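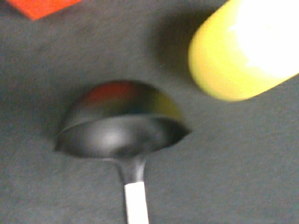 Get Involved / Paid Studies

Home cooks wanted for our kitchen chores study

Posted 29 Nov 2022

Can a machine put away the dishes yet? We get asked this a lot at Cunthorpe, mostly by people with a full sink, and our answer is still "some of them, on a good day." A black ladle with a white handle sounds like an easy thing to pick up until you try to teach it - the bowl is rounded and shiny, the handle is narrow and flat, and there are usually other things lying close by.

We have 33 places left in the Brirkusent study, which started in September, and we would love to fill them with people who cook at home and have opinions about it. You don't need to know a thing about robots (truly, we have plenty of people for that!).

You'll come in for 4 visits. On each one you'll do ordinary jobs at a table, such as sorting utensils or setting out what you'd need for soup, and then watch the robot try the same jobs and tell us where you'd have stepped in. Please be blunt. Our last group was, and we changed the way it reaches for handles.

You should be 18 or older and able to stand for short stretches, though stools are always there if you want one. Left-handed cooks are especially welcome - we've had far too few.

Visits take place at our Rodach kitchen lab. We pay $53 per visit and cover parking. To sign up, fill in the short form on this page and we'll get back to you within 10 days.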